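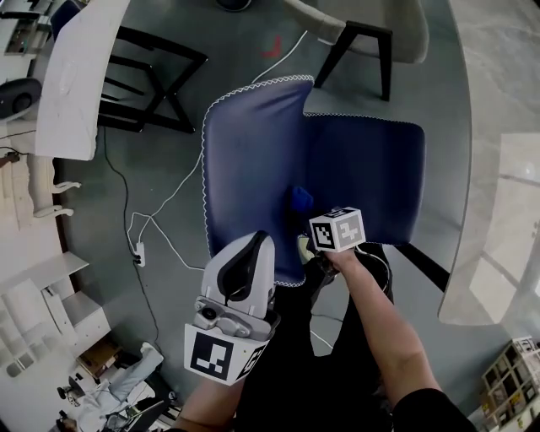 Who decides whether a detained suspect is moved from Skarnau to the regional holding centre?
The duty commander at Skarnau decides, on the written advice of the investigating officer. The transfer form must be signed before the vehicle leaves.

Joint Security Liaison Group, Skarnau and Bikbridge districts
Minutes of the meeting held on October 12, 2018

Chair: Min-kyu Cha
Minutes: Jae-in Ki

1. Minutes of the September meeting
Agreed, with one correction. Item 4 should read "Bikbridge north checkpoint".

2. Checkpoint operations
The chair reported 116 vehicle searches on the Ostville road during September. These led to 10 arrests, all under existing warrants. 8 of those held were passed to the investigating judge within the time limit. The other two files were returned for missing witness statements and have been sent again.
The night shift at Bikbridge north remains below strength. Cover from the Jin post will continue until the next rota is issued. 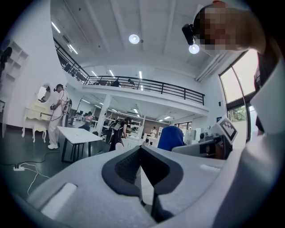 The Jin post asked that cover be limited to one patrol per night, as its own road checks are being delayed. The chair agreed to put this to the district command. Until a reply is received the present arrangement stands.

3. Warrant lists
Jae-in Ki noted that the printed lists held at checkpoints were nearly 4 weeks old at the last inspection. Names of persons already released still appeared on two sheets. Lists are to be replaced every Monday morning is withdrawn as a proposal; replacement will follow each court sitting instead.
Action: J. Ki to send revised lists to all posts.

4. Radio contact
Contact between Skarnau and the river patrol is poor beyond the Ostville bridge. A relay has been requested. No delivery date given.
Action: M. Cha to ask for a date in writing.

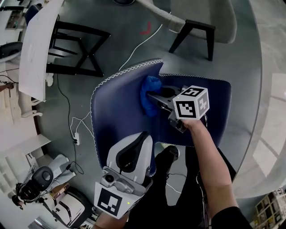 Blue cloth on a navy chair seat

5. Any other business
Posts are reminded that seized telephones must be bagged and numbered at the place of search. Items received without a number will be sent back.

Next meeting: date to be confirmed by the chair.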